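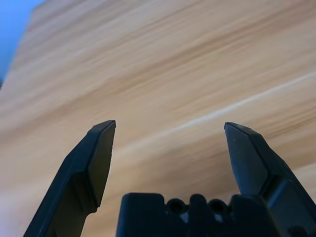

Filed under: Home & Workshop > Furniture Care

How to Re-Oil a Wooden Tabletop

An oiled table needs fresh oil when water stops beading on it. Put a few drops on the part you use most and wait five minutes. If the drops flatten out and leave a dark spot, the oil has worn away there. In a busy kitchen this happens every year or so. A side table can go much longer.

These steps are for oiled wood only. If the top has varnish or lacquer on it, oil will sit on the surface and stay sticky. To check, rub a little oil on the underside. If it soaks in within an hour, you can go ahead.

What you need

Hardwax oil or plain tung oil
Sandpaper, 180 and 240 grit
A sanding block
Lint-free cotton rags
Dish soap
A metal bucket with a lid

Cleaning

Clear the table and wipe it down with warm water and a small squirt of dish soap. Wring the cloth out well. Go over it again with clean water, dry it with a towel, and leave it overnight. Damp wood clogs the paper.

Grease near the edges, where hands rest, may need a second wash.

Sanding

Start with the 180. Always sand along the grain, in long strokes from one end to the other, with the block flat. Scratches that run across the grain may be hard to see on bare wood and very easy to see once the oil goes on.

Don't dig at a single stain. You will make a dip. Widen the area and work it down slowly, or leave the stain alone. Black marks from wet metal usually go too deep to sand out.

Switch to the 240 and go over the whole top again, lightly. Vacuum the dust and wipe with a barely damp rag. Let it dry.

If the top is veneer, skip the 180 completely and make only a few passes with the 240.

Oiling

Stir the can. Don't shake it. Pour a small puddle on the table and spread it with a rag, working along the grain. You want a thin, even coat. Wait 15 minutes, then wipe off everything that hasn't soaked in. Look across the top toward a window to find shiny patches and wipe those too.

Leave it for 24 hours and put on a second coat the same way. End grain drinks more, so give the ends a third coat if they look dull.

Rags

Oily rags can heat up and catch fire by themselves. Put them in the bucket, cover them with water, and close the lid. Never leave them in a pile or put them dry in the trash.

Using the table again

You can set light things on it after two days. Keep hot pans, wet glasses and tablecloths off it for a week, or longer if the can says so.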